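Visit report: Buvenley towel mill and finishing works
January 2025

The Buvenley mill weaves and finishes toweling for hotels, gyms and commercial kitchens. It holds two open days a year, one in spring and one in November, and I attended the November one. The tour covers warping, weaving, dyeing and finishing in that order and takes most of a morning. Visitors are given ear protection at the gate and keep it on until the dye house.

My interest was in gray kitchen and bar towels, which I buy in quantity, and in why some lots shrink more than others.

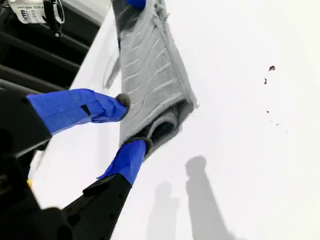
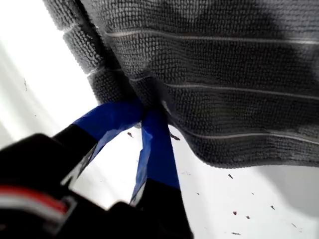 Warping and weaving

Yarn arrives on cones and is stored for two days in a humidified room before use. The mill buys all of its cotton yarn from outside. Spinning on site ended when the old ring frames were sold, and the former spinning hall now holds finished stock.

Terry needs two warps. The ground warp is held tight and forms the base cloth; the pile warp is fed slack and forms the loops. Loop height depends on how far the reed stops short of the cloth edge on the loose picks. The standard construction at Buvenley is a three-pick terry: two loose picks, then a full beat that pushes all three up together and raises the loop.

There are 17 looms on the floor, all rapier machines with electronic let-off. Two were down for a change of warp during the visit, which was useful, as the tying-in could be watched at close range. Knotting a new warp to the old one takes a machine less than an hour. Preparing the ends by hand beforehand takes longer than that.

Stripes are woven in, with colored weft taken from a separate feeder. Borders and hems are woven flat by stopping the pile feed. A flat border shrinks differently from the pile section beside it, and this accounts for the puckered ends seen on cheap towels after a few washes. The mill corrects for it by adjusting pick density in the border. The exact figure was not given.

Dye house

Most solid shades are piece dyed in jet machines. Striped goods are made from dyed yarn, which Buvenley orders from Sotomayor, a yarn dyer in the next valley. Grays are described as the hardest shade to repeat. A gray is usually a mix of three dyes, and a small error in any of them shows up as a green or red cast. Lots are compared under three lamps before release.

The dye house floor was wet and the drains were slow. Anyone going on a later tour should wear proper shoes — the overshoes handed out at the door are thin.

Finishing and test room

Cloth is dried on a stenter and then tumbled to open the loops. Overfeed on the stenter sets the residual shrinkage, and this answered my main question. Lots made to a tight delivery date may be run with less overfeed, and they shrink more at the customer's first wash.

The test room is small but well kept. Absorbency is checked by sink time on water, and shrinkage after five hot washes. The length loss shown for the current kitchen grade, sold under the name Jostano, was some 23 millimeters on a full-size piece. The lighter grade, Skilier, had not finished its wash cycle and no result was available.

Practical notes

Parking is on the river side. The canteen closes before the tour ends. The factory shop sells seconds by weight and takes cards only. Samples can be ordered at the front desk, with delivery in about a week; mine came with the lot number and stenter settings on the label, as requested.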